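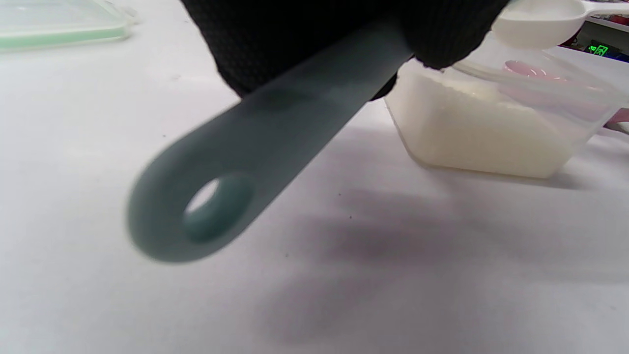
From: list member, Aasen
To: chores-and-machines list
Subject: Re: Can any of them do a kitchen yet?
Sent: Friday, 8:23 pm

On Friday morning a member in Brotov wrote:

> We keep getting sales visits at the canteen. The last one was for the
> Urura arm, and the pitch was that it can handle "all routine prep."
> I asked what that meant and got a video of it stacking cups. My
> question to the list is simple. Leave out the welding and the pallets,
> we know those work. Can any machine you have seen in person do
> ordinary kitchen chores, start to finish, with nobody standing next
> to it? Measuring, scooping, putting lids back on, wiping down. I have
> to give my manager an answer and I would like it to be a real one.

Short answer from me: parts of it, yes. Start to finish, no.

I spent most of September looking at measuring and portioning, which is the dullest job in our kitchen and the one I would most like to hand over. The picture at the top is the sort of work I mean. A tub of something white and grainy, a scoop, a measuring spoon, a lid put to one side, a utensil in a gloved hand. A new hire can do this within minutes of walking in.

We had the Urura on trial and ran it on one task, which was to take a level scoop of rice out of an open tub and tip it into a bowl. We logged 972 tries. When the tub was full and sat in the same spot every time, it did well and I would have no complaint. When the tub was down to the last third, it started coming up short, and it did not know it had come up short. We had to put a scale under the bowl and have it go back for more. That fixed the weight but made it slow. A person does the job in 5 seconds and does not need the scale for most of it.

Things that gave it trouble, in no special order:

Clear and frosted tubs. It misjudged where the wall was and bumped it. Solid colored tubs were better. If you are buying tubs anyway, buy those.

Lids. It could lift a loose lid off and set it down. It could not press a snap lid closed on all 4 corners. It would get two or three and stop.

Long soft handles. Silicone ones turn in the grip when the other end meets any weight. We wrapped one in tape and that helped. Hanging the tools on pegs by the hole in the handle helped too, as it could then find them in the same place every time. Laid flat on the counter they were hit or miss.

Spills. It does not notice a few grains on the table. I suppose you could say most of my staff don't either, but they do notice a cupful.

I can't say much about the Warkeo unit. I watched it for one afternoon at another site. It wiped a flat counter well and went around a mixer without knocking it. It did not move the mixer to wipe under it. The people there said they still do a second wipe at closing.

On the shop floor side, our packing room has had 2 machines running for years and I don't think about them from one week to the next. The boxes are all one size and they arrive facing the same way. In a kitchen somebody has always moved the spoon.

So for your manager, I would say this. If you have one task, with the same tub in the same place, and enough of it to fill a shift, ask for a trial and bring your own tubs. Do not let them bring theirs. If the plan is to replace a prep person, the answer for now is no, and I would want that in writing from the seller if they claim otherwise.

Also ask who cleans the gripper. Ours had to come off and be washed by hand at the end of every run, and that time was not in the quote.

I can send the log sheet off-list if you want it. It is a plain spreadsheet and the notes column is a mess.

Has anyone here tried the snap lid problem with a different gripper? I would like to know before we send the arm back.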